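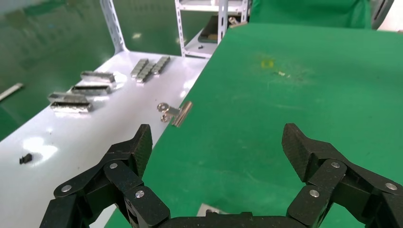 Figure 1. Wrist view of the two-finger gripper, open, with the metal clip at the edge of the green work surface.

4. The dropped-clip fault

Our group (Hertta Tikkanen, Fasil Weldu, Hawi Moges and Obsa Birhane) spent most of October on one problem. The Trerkoler pick routine had passed its early tests with the metal blocks, and we expected the clip to be easier. It was not. The arm picked up the clip, lifted it, and then dropped it partway through the move to the green side. The controller logged each of these cycles as a success.

We ran 163 cycles with the clip. The log showed no faults. Fasil watched the first part of the session and noticed the arm finishing its place motion with nothing in the fingers. After that we checked every cycle by eye and stopped trusting the log.

4.1 Cause

There were 2 separate faults.

The first was in our grip check. The Gudeta script read the finger position once, right after closing, and never read it again. If the clip slipped out later, the program had no way to know.

The second was the grasp point. Obsa had set it on the wire loop, and the loop turns under load. When the arm sped up, the clip swung and worked its way out of the pads. Raising the grip force to 85 percent made this worse – the loop rolled sooner.

4.2 Safety issue

During one run the clip fell near the edge of the table and Hawi reached in to get it. The arm was between cycles and started its next approach. Hawi pulled back in time and was not hurt, but the pause button had not been pressed. We reported it to our supervisor, Dagim Birhane, the same afternoon and did no more runs until he had gone over the cell rules with us.

4.3 Changes

The script now reads finger position during the whole move and stops the arm if the fingers close past the set width. We moved the grasp point to the flat jaw and cut the travel speed. The next cycle needs a button press after any stop, and the person at the button is the only one who may clear the table.

With these changes we had 4 drops in the repeat session, and all of them stopped the arm. We have not found why those grasps slipped. Hertta thinks the pads need cleaning between runs, which we have yet to test.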